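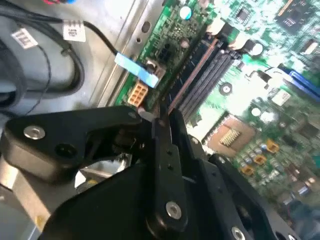
Notes from the Nokeck rules meeting, May 27, 2025 (my typing, sorry!)

We started with cable clearance, and I still think the arm should slow right down inside a case. Agreed!
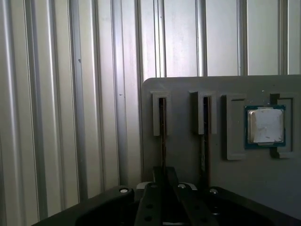

## Fixtures

Every part gets its own holder, no sharing. 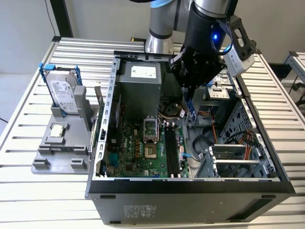
*Arm over the open tower, fixture tray to the left*

Memory sticks took ages (Mestberg want a grip limit, so do I). Draft by July.
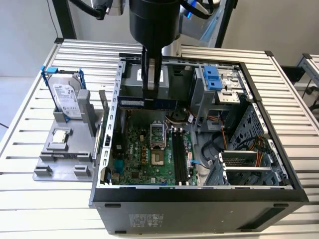
*Memory stick held level above the board*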